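4/29/20, bench 2, Iverley

Going over the handling rules again before the Mulder people come by in May. Old sheet is a mess, half of it is about the Andale arm we dont even run anymore.

What stays:
- fingers wide open at the start of every take, open again before the file gets closed
- wipe pads at each battery swap. Dust and lint = slip, we've argued this enough
- no tape on the tips, ever
- check pins by hand, not by eye

What changes: 300 takes per set of pads, then swap. Was 512. Log has slip complaints starting at take 185 on the soft stuff, so even 300 may be too kind. Leave it for now, look again after the next batch.

Speed limit near hands: the Skusum draft says one thing, our sheet says another. Go with the slower one until somebody reads the whole draft (me, probaly).
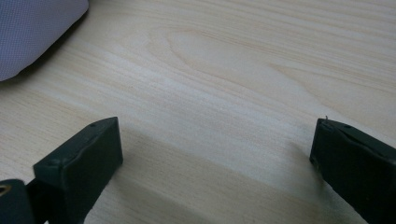
Naming. Date first, then bench, then take number, no spaces. Take 3188 is in there twice under two spellings and I lost most of the morning to it. If a take is bad, mark it bad, dont delete it. Gaps in the numbers are worse than bad takes.

Still open: who signs the sheet when two people share a bench. Also need a new laminated copy for bench 4, old one is unreadable.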